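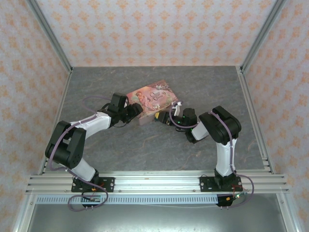

16/03/2021

Llevo tres semanas probando las pinzas Rukaditz y sigo sin entender a quién se las recomiendan con tanto entusiasmo. En el foro todo eran maravillas: que si el agarre fino, que si la repetibilidad, que si por fin una pinza pensada para dos brazos. Yo venía de las Folero, que son feas y hacen ruido, y esperaba notar la diferencia el primer día. La diferencia que noté fue en la cuenta del banco.

Aviso de que esto no es un análisis de laboratorio. Trabajo en casa, con los dos brazos montados sobre el mismo raíl y una encimera de imitación que elegí porque estaba de oferta. Las pruebas las hago siempre con cosas corrientes: vasos, trapos, cuentos infantiles. Me fío más de un cuento de tapa ilustrada que de esos cubos de colores con los que graban los vídeos promocionales. Un cubo lo coge cualquiera.

Un libro tumbado, en cambio, es un objeto con muy mala idea. Es plano, pesa más por donde menos conviene y, si lo agarras solo por la tapa, se abre. Para levantarlo entre dos brazos hay que cogerlo por lados opuestos y subir a la vez. Y si lo dejas en diagonal, como hago yo a propósito, los dos codos acaban en posturas que no se parecen en nada, de modo que uno de los brazos siempre va más forzado.

Hice 20 intentos con cada pareja de pinzas, sin tocar nada entre uno y otro salvo devolver el libro a su sitio. Con las Rukaditz salieron bien 8. Con las Folero, las feas, salieron bien los mismos. Ya sé que 20 intentos no demuestran gran cosa y que alguien me lo va a decir en los comentarios. Pero si la mejora fuera la que anuncian, algo se tendría que haber visto.

Lo que falla casi siempre es la entrada. Los dedos llegan a la altura correcta, empujan el borde y el libro se va patinando hacia el otro lado. La punta de las Rukaditz es más delgada, eso se lo reconozco, y de vez en cuando se mete por debajo con una limpieza que da gusto. Luego cierra, la tapa cede y vuelta a empezar. Probé a bajar la velocidad, probé a que un brazo hiciera de tope mientras el otro entraba, y esto último ayudó bastante más que cambiar de pinza. Con las Folero también ayudaba, claro.

Escribí a Bhatia, la tienda donde las compré, y me contestaron que el problema era el controlador. Que con el Zuvovent iría mucho mejor. Puede ser. También puede ser que siempre falte por comprar una pieza más. Una conocida, Songül Aksoy, tiene el Zuvovent desde agosto y me dejó conectarlo una tarde. El movimiento es más suave, sobre todo al arrancar, y los dos brazos se esperan mejor el uno al otro. El libro seguía patinando.

Otra cosa que no sale en las reseñas: los cables. El mazo morado que llevo por fuera de los eslabones tiene que dejar holgura en el codo y en la muñeca, y cada cambio de pinza obliga a soltar las grapas y recolocarlo. Si lo dejas corto, tira. Si lo dejas largo, hace un bucle por encima de la muñeca y ya estás pensando en con qué se va a enganchar. El conector de las Rukaditz sale hacia un lado, justo el que peor me viene en el brazo derecho. En el manual hay 3 líneas sobre el cableado, y una es para decir que se haga con cuidado.

De la duración no puedo opinar. El fabricante habla de más de 3000 ciclos antes de revisar los dedos, y yo no he llegado ni de lejos. Tampoco he probado con la cámara en la muñeca, que según me dicen cambia mucho las cosas. Me lo dice la misma gente que me dijo lo de las pinzas.

De momento las dejo puestas, más que nada por no volver a desmontar el cableado. La semana que viene quiero pegarles una goma fina en las puntas y repetir los intentos con el mismo cuento. Si alguien lo ha hecho ya, que me diga qué pegamento usó, porque el mío se despega con mirarlo.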